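Materials for Interiors
Handout 6: Clear Sheet and Patterned Surfaces
Instructor: Peninah Ondieki
Room 121

This handout covers the second half of the unit on surfaces. Bring it to the workshop along with your notes on paint and stain. The terms in the last section will be on the written test.

1. How a surface looks

Light that reaches a material can bounce off, pass through, or be absorbed. Most materials do all three in different amounts. When we call something glossy, clear, or dull, we are describing which of these we notice most.

A smooth surface sends light back mainly in one direction. This is called specular reflection, and it gives the sharp highlights you see on polished metal or a varnished table. A rough surface scatters light in many directions, which is diffuse reflection. Matte paint and unglazed clay are common cases. Satin finishes fall between the two.

Gloss is separate from color. Two panels can be painted with the same pigment and still look different on the wall because one has a harder shine. Dark glossy panels show dust and fingerprints more than pale matte ones. Students often pick a finish from a small chip under store lighting and are then surprised by it at full size. Always look at a large sample, upright if it will be used upright, in the room where it will go.

2. Clear sheet

The two clear sheets you will meet most often are glass and acrylic. Acrylic weighs less than half as much as glass of the same size and thickness. It is harder to shatter, but it scratches more easily and it expands more with heat. Leave room for that movement at the fixings: drill holes a little oversize and do not tighten screws fully against the sheet.

Edges matter more than beginners expect. The face of a clear sheet can almost disappear when you look straight through it, while the edge stays easy to see. Light enters the sheet, reflects inside it, and comes out along the edge. A sawn edge looks frosty. A polished edge is bright and clear. If your drawing shows a clear shelf or screen, draw the edge with care and leave the face nearly blank.
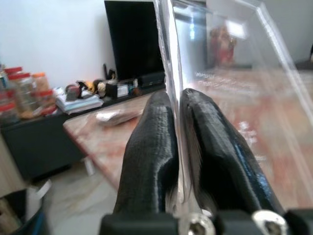 Fig. 1. Clear acrylic sheet held upright. Note the white highlights along the vertical edge.

Clean acrylic with mild soap, water, and a soft cloth. Do not use ammonia glass cleaner or alcohol, as both can cause fine cracks. Dry dusting also leaves scratches — rinse the dust off first.

3. Patterned surfaces

Marble has been imitated for a very long time. Painters did it on plaster and wood, and the craft is still taught as marbling or faux marble. Today most imitation marble is printed. A printed paper can be set into a laminate, or the pattern can be put on film, vinyl, or ceramic tile.

Questions to ask about any marble pattern:

How large is the repeat? On a small tabletop you may never see it. On a long counter the same vein can come around several times.

Which way do the veins run? Veins that all run one way will lead the eye. Decide on the direction before the sheet is cut.

What happens at the edge? Real stone carries its veins over the side. A printed top usually does not, so the edge needs a decision: a matching band, a plain neutral, or a color taken from the pattern. Fig. 2 has a marble-patterned top in pink and white, and the thin band on its side is close to the orange-red of the veins.

What is next to it? A busy top beside a busy floor can be tiring. Toon Hendriks will show samples from the Fornska and Garnlow ranges in the workshop, and we will try each one against three floor colors.

Fig. 2. Marble-patterned tabletop. 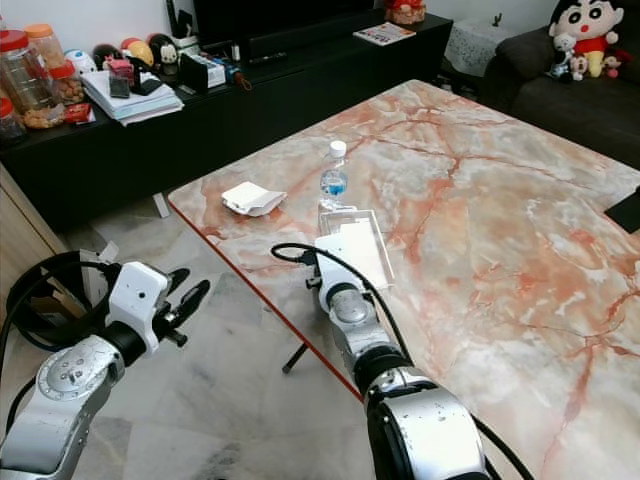 4. Assignment

Choose one surface in a building you use every week. Write one page on it and attach a drawing. The assignment is worth 100 points, and 10 of those are for correct use of terms.

Your page should cover the finish (gloss, satin, or matte), how it changes between daylight and lamp light, how the edges and joints are treated, and signs of wear. If you cannot tell what the material is, say so and explain what you would check.

Due 3rd November, on paper, in the tray outside the workshop. Questions about the drawing go to Aisyah Liew. Questions about grading go to me.

5. Terms

Specular reflection: light returned mainly in one direction.
Diffuse reflection: light scattered in many directions.
Transparent: lets light through so that objects behind are clear.
Translucent: lets light through but blurs what is behind.
Repeat: the distance before a printed pattern starts again.
Edge band: a strip applied to the side of a panel.

Reading for next week: course reader, page 71 to the end of the chapter.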